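The founder of Fumstead would like people to stop calling it a decluttering service. I asked her what I should call it. "A clearing practice," she said, and I wrote that down, though I am no closer to knowing what the difference is.

Fumstead charges by the visit and promises a workroom that stays clear. It has been open since May, above the old Wusovon print shop, and its one idea is that most mess begins on the floor. "People look at the desk," she told me. "They buy trays for the desk. The desk is fine. What they've stopped seeing is whatever is lying next to it."

I said this sounded like something my mother told me for free. She laughed, but only a little.

Her method has 12 steps, which struck me as a lot for picking things up. She calls the first one the floor pass: everything at ground level gets handled before anyone touches a shelf. When I asked what happens if the shelf is where things need to go, she said that was step four.
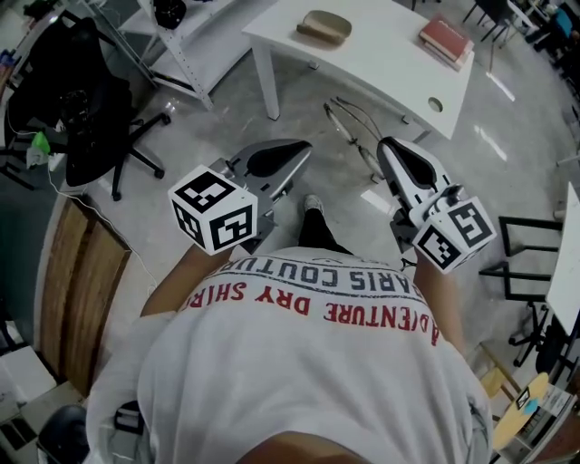

The floor pass is the part clients pay for, and the part I had the most trouble with. She says it should take 10 minutes. I have never cleared a floor in 10 minutes, and I told her so. "You've never done it in order," she said. Her order is long things first, because long things get kicked. A snarl of thin metal rods or cables lying by the front edge of a white desk is, in her terms, a long thing, and it outranks the little stack of books up on the desk with the red cover on top. I asked whether anyone would really reach for the books first. "Everyone does," she said. "Books are easy. You straighten them and feel like you've worked."

I'll give her that one. I straighten books all the time.

I was less sure about the rest. Fumstead says its clients keep their rooms clear, but when I asked how she knows, the answer was a message she sends three months later. People who let the mess come back may not be eager to reply. "Some don't," she said. "I assume they're busy."

Then there is the price. A visit costs $109, and the storage bins, sold under the name Tido, are extra. I asked if a person could do all this with a cardboard box. She thought about it longer than I expected. "Yes," she said. "But they wouldn't."

Fumstead plans to open a second office in Nilsuwan. The list of steps will be shorter there, she said, though she hasn't decided which ones to drop.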